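Handout 3: Sorting what you collect
Porkwood evening course in pond and stream study

Welcome back! Last week we got our boots muddy, and this week is my favorite part — keeping samples in order so that they still mean something in March.

Label first, fill second. Write the site, the depth and your initials in pencil. Give each site its own row in the notebook.

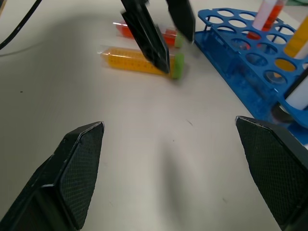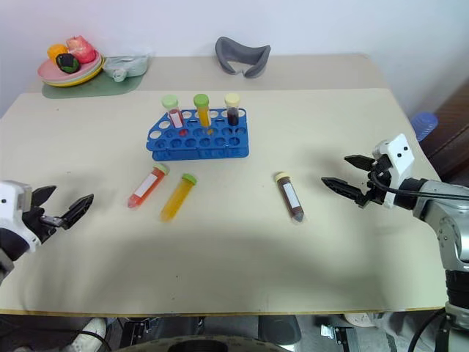
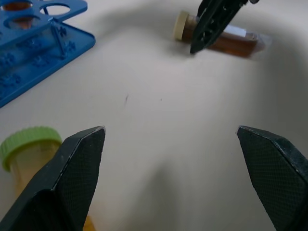
Begoñe Sotomayor adds that pencil beats every pen she has tried, and that she would number the lids too, as lids love to wander.

For next time: read pages 13 to 20, and bring one sample from Akolgo Creek (200 ml is plenty!).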